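Home | News | Galleries | Sites | Jobs | Contact

The Tray Return at Clavstead, Practiced on a Screen

5 April 2020
By Mwende Mbwambo

Quick one this time, I have a rota to finish. Two pictures and a lot of typing around them, sorry, it grew.

For anyone outside the building: Clavstead is the staff restaurant and kitchen that Okoth runs for the hospital and the two office blocks next door. 2,000 trays through the return hatch on a full day. 80 of us on the books, counting part-timers. Tovilo is the name of the project to put a robot arm on part of the tray return. Part of it. Scraping stays with people, glasses stay with people, the pot wash isn't in the plan at all. What the arm is meant to do is take cutlery off plates before they go in the racks. Spoons first.

Why spoons. They go missing. They slide off into the scrap bin, somebody has to put an arm in after them, and it's a rotten job at the end of a shift. When we asked the tray crew what they'd hand over tomorrow if they could, cutlery came top, ahead of lifting racks, which surprised management and did not surprise the tray crew.

There's no arm on our floor yet. Everything is in Pladia, the simulator. A drawn table, a drawn arm, drawn dishes, run on the computer in the old dry store. Two of our own people from the hatch sit with it for part of their shift, paid at the normal rate, and say what looks wrong. That was a condition from our side and it's in writing.

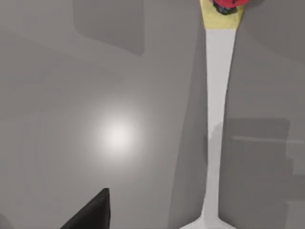

The hatch crew had to learn to look at things from the arm's end and it took a while. You're used to seeing the whole counter. You see the tray coming, the one behind it, the person holding it who's about to put a wet napkin in a half full cup. The close view gives you a lot less. One black finger low on the left, a tall white piece down the right with yellow and a bit of red at the top, and the rest is gray with shadows all over it. And that bright spot on the gray. First reaction round the screen was "how does it know what's an edge", which is a fair question, because the dark blocks up top and on the right have edges too and they're only shadows. The people who wash up for a living know about glare. Steel counter, strip lights, wet surface, you misjudge where a fork is and you grab the sharp end. So that went on the list straight away: try it with worse light. Then with much worse light.

What goes on the list, so far, in the order people shouted it out:

Light, as above.
Plates not in the middle. Ever.
Things stuck to plates. Dried custard is basically glue.
Two spoons lying together.
Paper napkins over everyhting.
Spoon upside down.
Spoon half under the plate.

The engineers had thought of some of these. Custard was new to them.

Who decides what "done" means is the bigger argument and it isn't settled. The project target is 1,000 practice picks in Pladia before anybody talks about a real arm by the hatch. Fine. But 1,000 tidy ones is no use to us. The crew want a say in how messy the setups are, and they want to be able to stop the count and start it over if the setups get too easy. Management said they'd think about it. I've asked for an answer before the May rota goes up, as that's when the hours get fixed.

Hours is what people ask me about in the corridor so let me put it down plainly. Nobody's contract has changed. Two people have some shift time moved from the hatch to the dry store, and their places at the hatch are covered, mostly. There was a lunch last month when they weren't covered and the queue went back past the salad bar. Raised it, got an apology, got it in the minutes. If it happens again tell me the same day, don't save it up.

Pay question. If you're teaching a machine how to do a part of your job, is that the same grade? I don't think so. It's careful work, it's writing notes, it's explaining to people who have never stood at a hatch why you turn the plate with your left hand. I've put in for a grade review for the two posts. Form's gone in, no reply so far.

Second picture, further back, so you get the arm itself. 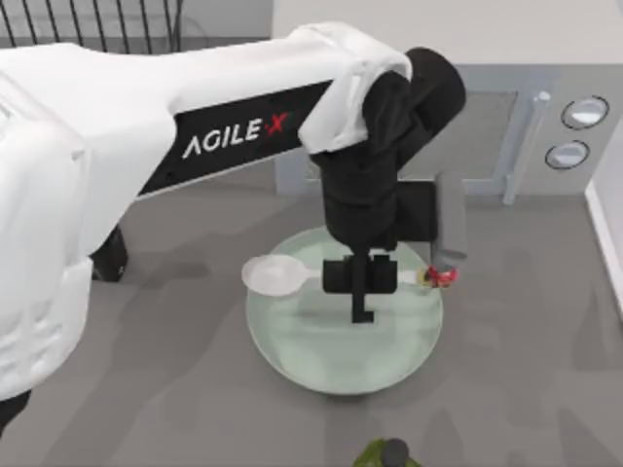

Over the spoon, white arm coming in from the left. Pale green plate, microwave at the back.

So this one is easier for most people. You can see where the spoon is on the plate, bowl sticking out a little past the left rim, handle off to the right. Anyone who's worked trays will tell you that's a kind one. One plate, one spoon, nothing else on the plate. It's where you'd start a new person too, I suppose. Show them a clean one, then put them on the hatch at noon and see how they look by one.

The size of the arm got talked about more than the spoon did. Big white thing to have next to you at a counter, AGILE X written along it. Our hatch is narrow. Two people pass sideways and one of them is normally carrying a rack. So where does the arm go, and which side do you walk? The drawings I've been shown put it at the far end by the rack rollers, which is where the mop bucket lives and also where people stand to get a drink of water. I've asked for the floor to be taped out at full size so we can all walk it before anything is ordered. Cheap thing to do. Roll of tape.

Also asked for: a stop button that a short person can reach with a rack in their arms. Was told that there'll be a stop button. Asked again about the short person.

What's changed for people already, even with nothing installed. The two in the dry store say their feet hurt less and their eyes hurt more. One of them misses the talk at the hatch, the dry store is quiet and it smells of old flour. The ones still on the hatch say they've begun to notice what they do with their hands. You pick the spoon up by the handle, near the middle, flick whatever's in it, drop it in the soak, and you never looked. Try and describe that to somebody in words. It took a whole tea break and there was a disagreement about thumbs.

Some people think it's all a waste of money and some think it's the first step to losing the hatch team. I've had both in the same conversation, from the same person. I don't have a promise I can pass on past the end of this year's agreement, I'd be lying if I said different. What I do have is that no post gets removed under Tovilo while the agreement runs, and any change of duties comes to the staff meeting first. Copies on the board by the lockers. If somebody's pinned the bake sale over it, move the bake sale.

Things I still need from you:

Names for the dry store from the evening team. It's been all day shift up to now and evenings get the worst plates.
Anything weird that comes back on trays. Write it on the sheet by the hatch, the pen's on a string.
Questions for the Pladia people, they're in again before the next staff meeting and they do answer if you ask straight.

If you want to see it moving, come by the dry store after the lunch clear down. Knock hard, the fan in there is loud. Take your wet apron off first please, theres cables on the floor and I've already asked for those to be covered as well.

Mwende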